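Boxing Day, PC in bits on the dining table

26 Dec 2024

Quick one while the leftovers are in the oven. Finally got round to the old Dell tower that's been sat under the stairs since we moved. Marlene wanted it for the kids' homework, I said I'd look at it "in the holidays", and well, it's the holidays.

Plan was simple. Hoover it out, new paste, bigger drive, done before lunch. It is now ten to four.

The dust

Bad. Not the worst I've seen but the front grille had a proper felt mat on it. Took it out to the patio with a paintbrush and a can of air and came back in looking like I'd swept a chimney. Wedge a finger against the fan blades before you spray them, otherwise they whizz round like mad and the bearings don't thank you for it. The heatsink had a grey jumper on underneath. Lovely.

Getting the cooler off

Four screws, and one of them didn't want to know. Wrong screwdriver first (the one from the cracker, don't laugh), then the right one, which was in the car. Old paste had gone like dried toothpaste. Warmed the machine up for ten minutes before I started, so a gentle twist and it let go without dragging the chip out with it. Wiped it down with kitchen roll and then proper wipes. Took 6 of them.

Ximeng swears by coffee filters for this becuase they don't leave fluff. We had none. Next time.

The cables

My least favourite part of any of these jobs. Whoever put this together at the factory was neat, I'll give them that, and I felt a bit guilty undoing it. Rules I try to stick to, in the order I remember them:

Phone photo of everything before you pull a plug. Every time.

Don't cut a cable tie until you know what it's holding. The little white ones on the power leads are keeping that yellow and black loop in place, so those are staying put.

Pull on the plug, not the wires.

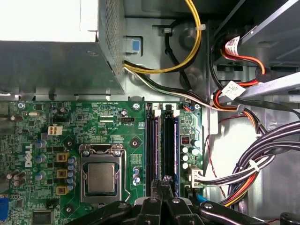

Drive and back together

New drive is a 1,000 GB one, a Sunska, got it from Stokement for 138 quid less a voucher, and yes I know I overpaid, it was the week before Christmas and I panicked. Slid into the cage fine. The old one has years of photos on it so that's going in a drawer untill I've copied the lot over – not being a hero about it today.

Still to do: blob of paste, cooler on, screws in a cross pattern and not too tight, side panel, plug in, fingers crossed. Then Windows, which can have the whole evening to itself as far as I'm concerned.

Oven's beeping. Will update in January when Marlene has had a proper go on it.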